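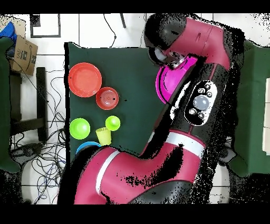

According to Faustine Carré, the street numbers in the first release of the Lekum set could not be matched to the fire survey, as Totville renumbered its north side after the survey was drawn. Release 6 keeps both numbers, in the columns no_old and no_new.

Lekum Commercial Buildings, release 6

Contents
1639 records, one per building, taken from printed guides and rate books for the business streets of Totville. Houses and churches are left out. Warehouses are in if they had a street door.

Fields
id: integer, stable between releases
no_old, no_new: street number, text, may hold a range
street: spelling of the rate book
frontage_ft, depth_ft, height_ft: as printed, not converted
storeys: basement not counted
material: front wall only
tenant: first named occupier
source: short code, see sources.txt

Known faults
Heights in the Unnithan guide are often given to the cornice and in other guides to the roof. The set does not say which. In 200 records the depth is missing. Eight buildings on Vorkis Street appear under two names and have been left as two records until the deeds are checked. A rebuilt front does not start a new record, but a rebuilt building does.

Files
buildings.csv, UTF-8, comma separated
sources.txt
changes.txt

Upkeep
Entry by Juwita Ginting and Venkatesh Kartha. Checking by Malathi Rao. Corrections should give the id, the field and the page of the source. The next release is due in June.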